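Nouvelles de l'association Tevska

Les clés des voisins : comment nous nous organisons cet hiver

Chers adhérents, chers voisins,

Plusieurs personnes nous ont demandé après l'été de reprendre le service des clés, qui a été interrompu en juillet pendant les départs en vacances. Nous avons le plaisir de vous dire que le service recommence. Les règles changent un peu, je vous prie donc de lire ce texte jusqu'à la fin, même si vous étiez déjà inscrits l'année passée.

Le principe reste le même. Vous confiez un double de vos clés à un voisin de l'immeuble Jacquet ou de la résidence Sirbridge, et ce voisin peut ouvrir en cas de besoin : une fuite d'eau, un colis, un chat à nourrir, une porte qui s'est fermée derrière vous. L'an dernier, un serrurier a demandé 500 euros à Lukian Stetsiuk pour une porte simplement claquée, un dimanche soir. Il a payé, et ensuite il est venu s'inscrire chez nous.

Ce qui change : chaque trousseau doit maintenant porter une étiquette avec un numéro, jamais avec un nom ni une adresse. La liste qui relie les numéros aux appartements est gardée par Ustyna Karpenko, sur papier, dans un classeur fermé. Elle n'existe pas en version électronique. Certains adhérents trouvent cette méthode ancienne, et nous comprenons cette remarque, mais la réunion a voté pour elle.

Le dépôt est limité à 3 clés par foyer. L'année passée, quelqu'un nous avait laissé aussi la clé de la cave, celle du vélo et celle d'une maison à la campagne — nous ne pouvons pas prendre cette responsabilité. Le badge de l'entrée principale ne compte pas dans ce nombre.

Pour les personnes qui gardent les clés des autres, nous avons quelques demandes. Choisissez une place fixe dans votre logement et dites-la à une autre personne de votre foyer. Évitez le crochet près de la porte, qui est visible depuis le palier quand vous ouvrez. Si vous partez plus de deux nuits, prévenez Matvii Hordiienko, il trouvera un remplaçant. Enfin, n'entrez jamais chez un voisin sans l'avoir appelé d'abord, sauf si l'eau coule.

Yurii Marchuk propose de vérifier les serrures qui tournent mal. Il passera dans les deux bâtiments et demande seulement que vous laissiez un mot dans la boîte de l'association. Un peu de graphite suffit souvent. L'huile de cuisine, que plusieurs d'entre nous ont essayée, attire la poussière et rend la chose plus difficile après quelques mois.

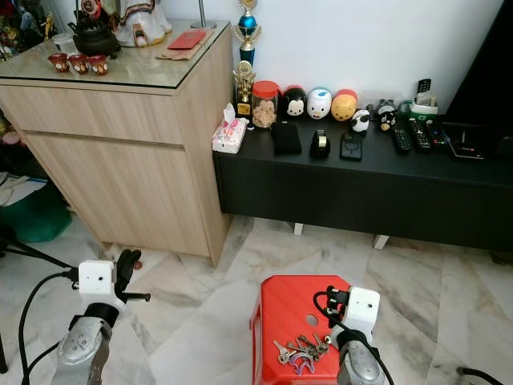

Un trousseau sur un tabouret rouge.
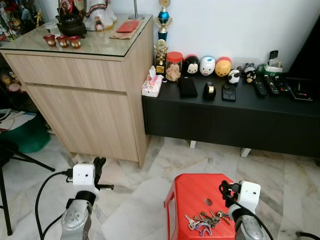 Photos : Svyatoslav Savchuk / Tevska

Les inscriptions se font dans la salle du rez-de-chaussée, bâtiment Jacquet, le 11 octobre 2020 à partir de 15 heures. Apportez vos doubles et une pièce d'identité. La participation est de 20 euros pour l'année — elle paie les étiquettes, le classeur et l'assurance. Les foyers déjà inscrits gardent leur ancien numéro.

Le masque est demandé dans la salle, et nous ferons entrer deux foyers à la fois.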